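The Basket on the Desk
26 June 2023

I've owned four desks in my adult life and I've buried every one of them. The first was a door on trestles, and I honestly couldn't have told you what color it was by the time I moved out. So when the Favano came home with me last September (flat box, a bag of bolts, an instruction sheet with a very cheerful little man on it) I made myself a promise that I would be able to see the top of it at least once a day. All of it!

My whole reason for buying it was the grain. I'd gone to the big furniture barn in Zestildale to look at something darker and more serious, a model called the Katayama, and I walked right past it because there was this pale one by the window with long lines wandering across it on the diagonal. I stood there running my palm over it like a person buying a horse. The man who sold it to me said light tops show every crumb, and he was right, but I'd already handed over my card.
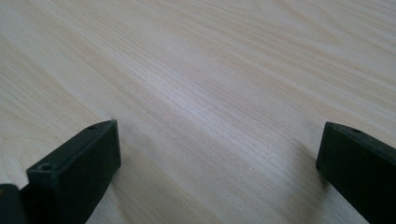
Then there was the question of how to keep it that way. I'd tried the drawer unit. I'd tried the stacking trays, the pegboard, and a little wheeled cart that rolled under the radiator and lived there for most of a winter. All of them worked for two weeks, and then they turned into places where I put things down next to them. What I needed was something I could throw stuff into with one hand while talking, and it had to sit right where the mess happened, because if I have to get up and cross the room I'm simply not going to do it.

My rule is pretty loose. Whatever's on the desk at the end of the day goes in one container, and it goes in badly, no folding, no sorting. Papers are the exception and they get a folder. Everything soft (sweaters, scarves, the dish towel that somehow followed me in from the kitchen) gets dropped and left alone until morning.

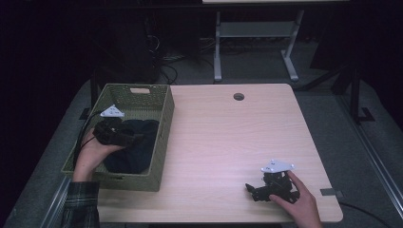 Soft things were always my downfall. A mug takes up the space of a mug, but a sweater spreads. Put one down on a desk and it will cover your mail, your keys and half of your lunch, and then you lean on it, and then it's furniture. So now I keep a woven plastic basket on the left-hand side of the top, olive green, with a handle slot cut in the short end, and something navy is usually crumpled up in it, filling a good part of the bottom. It's a long rectangle, so it leaves me a proper stretch of desk to the right. I tried a round one first and lost all that space in the corners. If you're shopping for one, take a tape measure with you and check that the slot is big enough for your fingers. I've been fooled on that.

I wrote a bit about all this in the spring, and I got more mail on baskets than I've ever had on anything, including the piece about my divorce. Some 100 letters and emails, and people had feelings. A few wanted the basket on the floor. One woman keeps 12 of them and labels each by the hour of the day, which I read twice and then had to lie down.

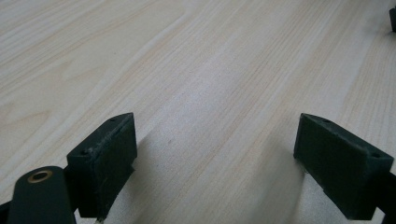
Lorne Nguyen wrote that a basket on top of the desk is just clutter with a handle, and that I should hang a hook on the wall and be done with it. He's used the same brass hook for years and says he has never once lost a sweater. "You're tidying the tidying," he told me, and he'd like me to print that, so I have.

I do see it, Lorne. I put up a hook. It's a nice hook! It has a tote bag on it, and another tote bag in front of that one, and I can no longer get to the first.

The cleaning part is easier than I'd feared. I go over the top with a damp cloth, following the lines, then a dry one, and I do it in the morning when the light comes in low and shows me the smears. Kálmán Bakos swears by a polish called Dimer and gave me half a tin. I used it on the bookcase and I'm still working up the nerve to try it on the desk, in case it goes blotchy.

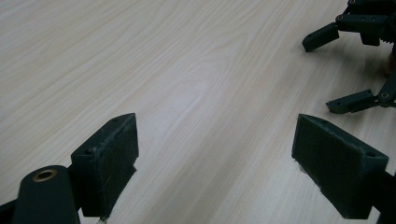
Pale grain, with a soft sheen across the middle of the top.

As for the basket, it needs emptying by the weekend or it stops being any use. Mine currently owes the closet two scarves and a cardigan I'd told my sister I had mailed back to her.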